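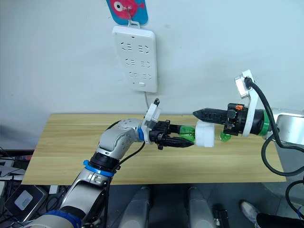
The Skornville Electoral Office has revised the way it deals with voters whose name or gender marker on the roll no longer matches the documents they carry. The change was brought forward after the last council election, and it will apply at every polling place in the district, including those in Aterville and Emley. The officer responsible for voter services, who spoke on behalf of the office and asked to be identified by title only, began with the physical side of the work. A polling place, the officer said, depends on small provisions as much as on legislation: a white power strip on a hook, with six sockets and a switch, settles how many roll terminals can run at once and therefore how long a person must stand in a queue while a discrepancy is sorted out.

"We have tended to treat these as separate subjects," the officer said. "The equipment belonged to one branch and the treatment of voters belonged to another. A trans voter who is kept waiting at the front of a hall while three people look at a screen does not experience them as separate."

According to the officer, the office received 733 written submissions during the review. Roughly 40 per cent concerned the manner in which staff had questioned a voter aloud. A smaller group dealt with declaration votes, which were issued in cases where an ordinary ballot should have been given. The remainder raised matters outside the scope of the review, among them postal deadlines and the placement of party signage.

Asked whether the submissions had come as a surprise, the officer replied that the volume had, while the content had not. "Our own polling place managers had been reporting the same thing in their returns. It was recorded under 'other', and it stayed there."

Under the new procedure, an issuing officer may ask a voter for a full name and address and whether the voter has voted before in the same election. No question may be put about gender, title or appearance. Where a former name is found on the roll, the voter may point to the entry or write it down, and the issuing officer is not to read it out. The matter is referred to the manager only if the address also fails to correspond.

The procedure has drawn criticism. Some candidates in Aterville have argued in public meetings that it weakens the checks on identity, and two of them have asked for it to be deferred until after the next election. The officer did not accept the argument. "The law sets out what we may ask. Our staff had been asking for more than that, and they had been asking it of some people and not of others. Bringing the practice back to the law does not loosen anything."

On the question of whether the office had been influenced by advocacy groups, the officer was measured. Groups representing gay, lesbian and trans residents had been consulted, as had the political parties, the disability council and the Emley ratepayers. "Everyone was given the same draft and the same closing date — and everyone's comments were published. I would encourage people to read them."

Staff training has been redesigned by Orlandini, the firm that already supplies the office's manuals. The earlier module consisted of a single page on courtesy. Its replacement takes 3 hours and is built on exchanges at the issuing table, with staff taking the part of the voter in turn. Casual employees will be paid to attend, and those who do not complete the module will be assigned to duties away from the roll.

The officer acknowledged that the revised procedure leaves some problems in place. Changing a name on the roll still requires a form that asks for the reason, and the wording of that form is fixed by regulation. The office has written to the department seeking an amendment and has not yet had a reply. Until then, voters may leave the field blank, and their applications will be processed.

"I would rather say that plainly than have someone find out at the counter," the officer said. Enrolment enquiries can be made at the Skornville office from nine in the morning, and copies of the procedure are available there on request.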